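Kellier bench scale, six months in

I sell secondhand clothes online, which means I spend a good part of my waking life finding out what a shirt weighs. For years I did it on a kitchen scale that also had to do flour. Then a buyer in another state got a linen jacket with a light dusting of rye, and I decided the business could stretch to a scale of its own.

The Kellier was $263 with shipping. I had been looking at the Trastus, which costs less and has a flat glass top, but clothes slide off glass the way cats slide off leather. The Kellier has a stainless steel pan with raised ridges, and the ridges were what sold me. A sweater dumped on it in a heap stays in a heap. I have stopped folding things before weighing them, and my standards in other areas have started to slip too.

Setup took most of an evening. The manual is a sheet of paper folded so many times it could pass for a road map, and the English part begins in the middle of a sentence about batteries. There are no batteries. After 40 minutes I called Irén Juhász, who runs the packing side at Szilágyi and has used one of these for years, and she told me to hold down the zero key until it beeped. It beeped. 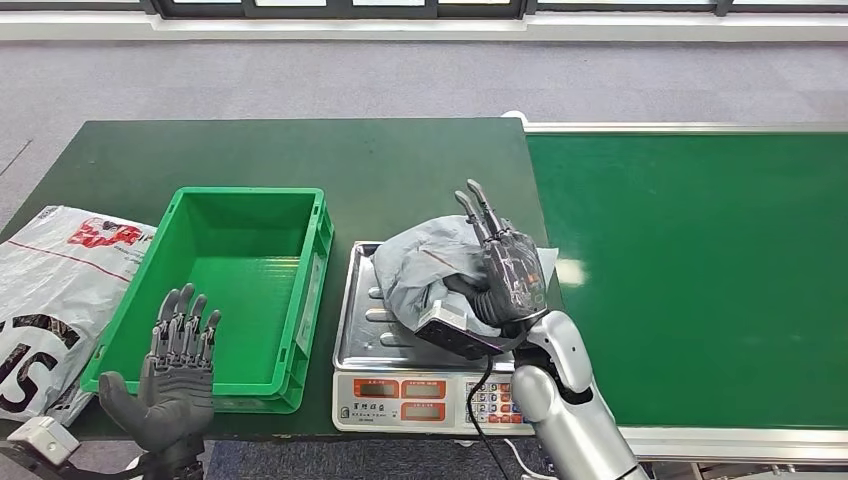 Accuracy is fine for what I do. A plain cotton T-shirt comes up the same three times running, and a winter coat of 900 grams or so doesn't upset it. It does get confused by sleeves. If one droops over the side and touches the bench, the reading drops by whatever the bench is holding up, and you can lose a few minutes of your life wondering how wool got so light. Bunch everything up in the middle and keep your hands off it until the number settles.

The orange-red digits are easy to read from across a room, so I can call out weights to myself while hunting for tape. The keypad is less of a success. The buttons are small and close together, and I regularly hit the one beside zero, which switches the units. I have quoted postage in pounds for something weighed in kilograms. The buyer was very nice about it.

Then there's the cord. Mine is too short for any sensible outlet and too long for the nearest one, so it spends its days hanging off the front of the bench waiting for my knee. Blandine Arnaud, who shares the workroom and makes lampshades, has offered to staple it to the wood. I said I'd think about it.

I tried the Kavby for 30 days before this one, and sent it back when it began turning itself off between parcels to save power. The Kellier stays on all day and doesn't seem to mind.

Four stars. I'd give it the fifth for bigger buttons, or for a manual that starts at the beginning. The kitchen scale has gone back to flour and the bread is better, although there was a thread in the last loaf.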